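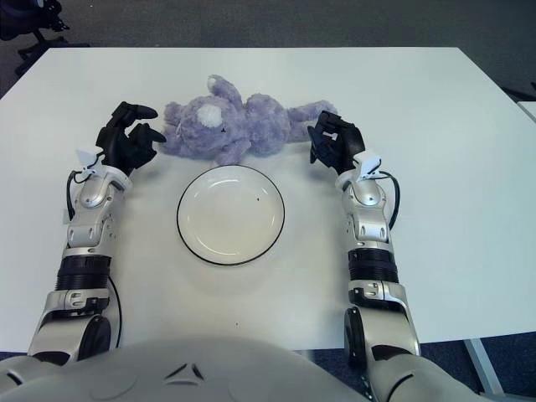 흰 테이블에 놓인 연보라색 곰 인형과 둥근 접시

Jarkby 세탁소, Rathjen 지점 9월에 다시 연다

Amdale에서 빨래방과 세탁소를 운영하는 Jarkby가 Rathjen 지점의 문을 9월에 다시 연다고 밝혔다. 이 지점은 지난 5월에 바닥 배수관 공사 때문에 영업을 멈추었다. 처음에는 공사가 6월에 끝날 계획이었지만, 오래된 배수관이 옆 건물의 관과 연결되어 있는 것이 확인되어 기간이 길어졌다. 회사는 7월에 배수관 교체를 마쳤고, 지금은 벽과 전기 설비를 고치고 있다고 설명했다.

Rathjen 지점은 Jarkby의 매장 세 곳 중에서 가장 오래된 곳이다. 버스 정류장 가까이에 있어서 퇴근하는 길에 빨래를 맡기는 손님이 많았다. 공사 기간에는 이 손님들이 시장 옆 지점과 강변 지점을 나누어 이용했다. 특히 시장 옆 지점에서는 저녁 6시부터 8시까지 건조기를 기다리는 줄이 길어졌고, 이것에 대한 불만이 회사 게시판에 여러 번 올라왔다. 회사는 6월부터 시장 옆 지점의 문을 닫는 시간을 밤 10시에서 밤 11시로 바꾸었다. 이 연장 영업은 Rathjen 지점이 다시 열린 후에도 올해 말까지 계속된다.

새로 여는 지점에서는 예약 방법이 달라진다. 지금까지는 매장 입구에 있는 종이에 이름과 시간을 적었다. 앞으로는 Sirari라는 예약 시스템을 쓴다. 손님은 전화기나 매장 화면에서 세탁기의 크기와 시작 시간을 고르고, 매장에 도착하면 카드를 기계에 댄다. 시작 시간에서 15분이 지나도 카드를 대지 않으면 예약이 취소되고 다른 손님이 그 기계를 쓸 수 있다. 취소에 대한 벌금은 없다. 그러나 한 달에 다섯 번 이상 취소된 사람은 다음 달에 하루 전 예약만 할 수 있게 된다.

Sirari는 강변 지점에서 올해 봄부터 먼저 사용되었다. 회사는 회원 카드 3,000장을 새 카드로 바꾸는 일을 시작했고, 7월 말까지 2,905장을 바꾸었다. 아직 바꾸지 않은 사람은 세 지점 중 영업하고 있는 곳에 가서 옛날 카드를 보여 주면 된다. 카드에 남아 있는 금액은 모두 새 카드로 옮겨진다. 옛날 카드는 11월부터 기계에서 읽히지 않지만, 금액을 옮기는 것은 그 후에도 카운터에서 할 수 있다.

전화기를 쓰기 어려운 손님을 위해서 전화 예약도 받는다. 전화 예약은 오전 9시부터 오후 5시까지이고, 점심시간에는 받지 않는다. 종이 예약표를 계속 두어 달라는 요청도 있었지만, 회사는 종이와 Sirari를 함께 쓰면 같은 시간에 두 사람이 예약되는 일이 생긴다고 답했다. 강변 지점에서는 처음 2주 동안 두 가지를 같이 썼고, 그때 이런 문제가 실제로 있었다고 한다.

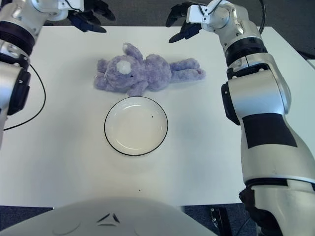
맡기는 세탁의 접수 품목도 이번에 정리되었다. 이불, 커튼, 겨울 외투는 전과 같이 모든 지점에서 받는다. 가죽 제품과 큰 카펫은 계속 강변 지점에서만 받는다. 봉제 인형은 지금까지 지점마다 기준이 달랐는데, 9월부터는 세 지점에서 같은 기준으로 접수한다. 사진의 보라색 곰 인형처럼 털이 복슬복슬한 인형은 세탁망에 넣어 약한 코스로 빨고, 낮은 온도에서 말리는 품목으로 분류된다. 건전지나 소리 나는 장치가 들어 있는 인형은 손님이 그 장치를 먼저 빼야 접수할 수 있다. 장치를 뺄 수 없게 만들어진 인형은 받지 않는다. 인형의 세탁 표시가 잘려 있거나 읽을 수 없으면, 직원이 손님에게 설명하고 동의서를 받은 다음에 세탁한다.

이불 세탁은 Rathjen 지점의 공사 때문에 가장 영향을 많이 받은 일이었다. 큰 이불을 빨 수 있는 대형 세탁기가 이 지점에 가장 많았기 때문이다. 7월 한 달 동안 다른 두 지점이 접수한 이불은 396장이었다. 회사는 이것이 두 지점이 한 달에 처리할 수 있는 양에 가깝다고 말했다. 보통 사흘 걸리는 이불 세탁이 7월에는 엿새까지 걸린 경우가 있었다. 늦게 받은 손님에게는 다음번에 쓸 수 있는 할인권을 주었다. 할인권의 사용 기한은 내년 봄까지이고, 세 지점에서 모두 쓸 수 있다.

요금은 올해 안에는 바뀌지 않는다. 회사는 공사 비용이 계획보다 커졌지만 그것을 세탁 요금에 넣지 않는다고 했다. 다만 건조기의 계산 방법은 조금 달라진다. 지금은 처음 30분을 한 번에 내고 그다음에 10분씩 더하는 방법인데, Rathjen 지점의 새 건조기에서는 처음부터 10분씩 계산한다. 얇은 옷만 말리는 손님은 전보다 적게 내게 된다. 청바지나 두꺼운 수건을 오래 말리는 손님은 내는 금액이 전과 같다. 다른 두 지점의 건조기는 기계를 바꿀 때까지 지금의 방법을 유지한다.

매장 안의 모습도 일부 바뀐다. 창가에 있던 의자는 그대로 두고, 빨래를 개는 테이블을 안쪽 벽으로 옮긴다. 유모차나 휠체어가 지나가기 좁다는 의견이 전부터 있었기 때문에 세탁기 사이의 통로를 넓게 만든다. 입구의 계단 옆에는 경사로가 생긴다. 세제 판매기는 없어지지 않지만, 향이 없는 세제를 고를 수 있게 칸을 늘린다. 동전을 바꾸는 기계는 다시 설치하지 않는다. 동전만 가지고 온 손님은 카운터에서 카드에 금액을 넣을 수 있고, 카운터에 직원이 없는 시간에는 매장 화면 옆의 투입구를 쓰면 된다.

공사 기간 동안 건물 뒤의 주차 자리는 자재를 두는 곳으로 쓰이고 있다. 이 자리는 지점이 다시 열리기 한 주 전에 비울 예정이다. 그때까지 자동차로 이불을 가져오는 손님은 시장 옆 지점의 뒷문을 이용할 수 있다. 뒷문 앞에는 20분까지 무료로 차를 세울 수 있다.

Rathjen 지점에 맡긴 후에 아직 찾아가지 않은 세탁물은 현재 강변 지점에서 보관하고 있다. 접수증이 없어도 접수할 때 말한 전화번호를 알려 주면 찾을 수 있다. 보관료는 받지 않으며, 9월에 지점이 열리면 남은 세탁물은 다시 Rathjen으로 옮겨진다.

정확한 개점 날짜는 전기 설비의 검사가 끝난 뒤에 각 지점의 문과 Sirari 첫 화면에 안내된다. 개점 후 첫 주에는 직원이 오전 8시부터 오후 7시까지 매장에 있으면서 새 예약 방법과 카드 사용을 도와준다. 그다음 주부터는 직원이 있는 시간이 전처럼 오전 10시부터 오후 6시까지로 돌아간다.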